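Visit to the Kesex open day: how a desktop computer is put together

8/12/24
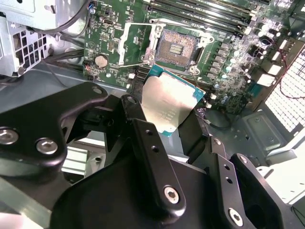

The processor next to the open socket, at the third bench.

I visited the open day of Kesex together with my colleague Wakana Honda. Kesex assembles and repairs desktop computers for schools and small offices, and one time in the year they open the workshop to the public. We both teach evening courses in basic computer maintenance, so we wanted to see how the work is done by people who do it all day.

The entrance was through the delivery gate, which was not easy to find. At the desk we received a badge and a sheet with the plan of the hall. My badge had the number 213. The lady at the desk told me they had printed 222 of them and were afraid they would run out.

Our guide was Amândio Veloso. He has a calm way of speaking, and he waited until everybody had arrived at each bench before he started. First he showed the storage room, where there is place for 2,000 parts in gray drawers. Wakana asked how they find anything, and he opened three wrong drawers before he found the correct one, so we had a good laugh with him.

After the storage we went to the benches. At the first one the cases are opened and cleaned inside. At the second one they check the power supplies. The third bench was for me the most interesting, and I stayed there for a long time while the group went forward without me.

There they work on the processor. The motherboard was already inside its metal case, a green board with the memory slots still empty. I always tell my students to look at the socket before they touch anything, and here I could look at one as long as I wanted. The lever stood open on the side and the small gold contacts were free to see. With the contacts in the chip's own socket and not on the chip, as on my old computer, one bent contact can mean a new motherboard. Mr. Veloso said that most of the damaged boards they receive have exactly this problem, and usually the owner has wanted to save money by changing the processor at home.

He gave us his rules for this step. Hold the processor only by its edges. Compare the marks on the chip with the marks on the socket. Put it down straight and do not push. If it does not sit flat by its own weight, take it up and look again. Only after this is the metal frame closed, and then the lever. The lever needs more force than beginners expect, and many of my students stop halfway because they are afraid to break something.

I also asked him about the round battery on the board. He changes it in every computer that comes for repair, even when it still works, for the reason that it costs very little and the customer does not need to return because of a wrong clock. I will take this habit for my course.

The last part was a small exhibition in the canteen. Mac Carthaigh had a table with used cases, and Plido was selling screwdrivers and thermal paste. I bought 2 tubes of the paste, one for the course and one for home. The coffee was free but it was finished when I came, so Wakana gave me half of hers.

Some practical points for those who want to go next time. The hall is cold, so bring a jacket. The tour is only in English, and the explanations at the benches are spoken, with no printed text to take home. Children are welcome but they cannot come close to the benches, and there was not much else for them to do. Parking is possible behind the building.

Mr. Veloso told us that a repair course for beginners will start in September. The registration is at the front desk, and Wakana has already put both our names on the list to help with the first group.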